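## 3. Dresser, desservir : que vaut la notion de « couvert complet » ?

La littérature sur les gestes de table traite volontiers le couvert comme une unité stable. Panicker, dont la grille de codage reste la plus citée dans notre domaine, fait commencer le repas au moment où l'assiette, la fourchette et le couteau occupent leur place sur le set, et le fait finir quand ils l'ont quittée. La définition est commode. Nous doutons qu'elle résiste à l'examen des tables ordinaires, et le corpus Setmont (663 séquences de mise en place et de débarrassage, dont 400 pour un seul convive) nous a plutôt confortés dans ce doute.

Prenons le cas le plus simple, celui du couvert individuel posé sur un set rayé, avec un plateau vert pâle à portée de main. L'assiette est ronde, sombre, au centre du set ; la fourchette se trouve à droite, ce qui contrarie déjà la disposition que les manuels français donnent pour acquise. 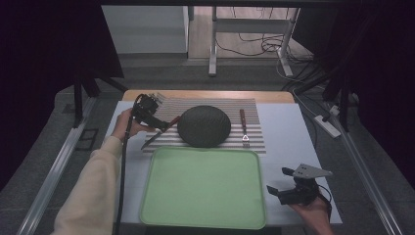
Le codage de Panicker exige que l'on tranche : mise en place ou débarrassage. Or un couteau tenu au-dessus d'un set peut aussi bien arriver que partir, et le plateau vide n'aide guère. Un plateau se vide en fin de mise en place, mais il est tout aussi vide avant qu'on y dépose la première pièce. Marta Koval, qui a recodé à l'aveugle 101 instants isolés du corpus, a refusé de se prononcer dans une majorité de cas. On peut y voir de la prudence excessive – c'est l'objection qui nous a été faite en juillet – mais nous n'avons pas trouvé l'indice visuel qui aurait permis de faire mieux.

### 3.1. Le plateau comme frontière

Demevach propose de contourner la difficulté en prenant pour repère le bord du plateau. Un objet serait « sur la table » ou « dans le plateau », sans état intermédiaire. Cette solution suppose deux surfaces bien séparées. Dans les espaces étroits, elles se touchent ou se chevauchent, et la fourchette peut reposer sur le set tout en ayant les dents presque contre le rebord.

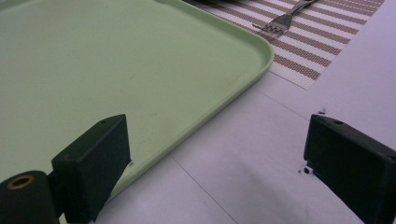
**Figure 3.** Angle du plateau vert, set tissé à rayures et fourchette en inox, dents tournées vers le plateau.

Selon Demevach, la fourchette de la figure 3 relève sans ambiguïté de la table. Soit. Encore faut-il que le critère tienne à l'échelle du corpus : sur environ 555 positions de couverts relevées près d'un rebord, l'accord entre codeurs s'est révélé trop variable d'un foyer à l'autre pour que nous osions en publier une moyenne. Nous soupçonnons que la précision annoncée par l'auteur tient surtout à la taille des tables de son étude, toutes généreuses.

Une seconde réserve concerne l'ordre des objets. On lit souvent que l'assiette est déposée en premier et enlevée en dernier, les couverts venant s'ordonner autour d'elle. L'affirmation est plausible, elle correspond à ce que chacun croit faire chez soi, et c'est bien ce qui nous gêne : elle provient presque entièrement d'entretiens. Lorsqu'un couteau est couché sur le plateau, on sait où il se trouve, rien de plus. Sa présence ne renseigne ni sur la place qu'il occupait auparavant, ni sur la pièce qui suivra.

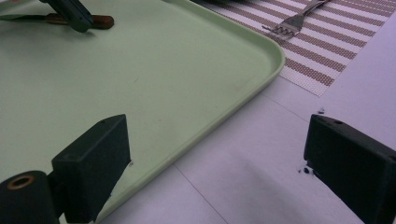

### 3.2. Conséquences pour le codage

Nous avons donc renoncé à la catégorie de « couvert complet » et noté séparément la position de chaque pièce, avec une modalité « indéterminé » que le protocole Cestport n'autorisait pas. Le gain en rigueur a un coût : les séquences codées de cette manière ne se comparent plus directement à celles de Panicker, et la durée moyenne d'un débarrassage, chiffre très repris, ne peut plus être calculée sur nos données. Il nous paraît préférable de laisser la case vide tant que le début du geste n'est pas défini autrement que par convention.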